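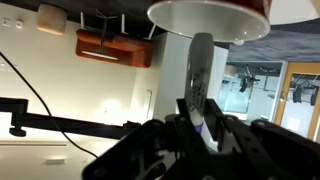
Student project: how should table-clearing trials be scored?
Posted by Prundell Robotics Society, April 8, 2019

Our society is preparing a student project in which a robot arm clears a table of paper, plates and a mug. The department requires a written scoring method before assessment. We should be grateful for advice on the number of trials and the treatment of partial success.

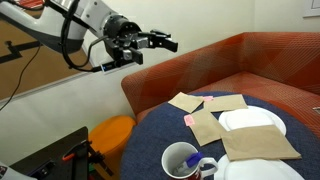
Robot arm and table, with paper, plates and mug

Tinholm Technical Club
Our members are permitted 30 trials, each limited to 60 seconds. An item scores 2 points if it is placed in the correct area and 1 point if it is lifted only. The layout of the table should be recorded before every trial, and paper should be scored separately from crockery. Projects with two arms are entered under a separate heading. 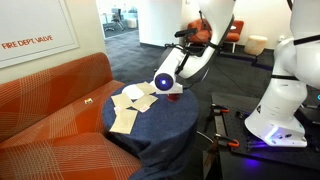
Matić
I would advise against a fixed time limit in the first term. Our students hurried, and the marks told us very little. Please also agree in advance who may press the stop button.

Gevolance Student Forum
We use 4 trials. See our rules from January.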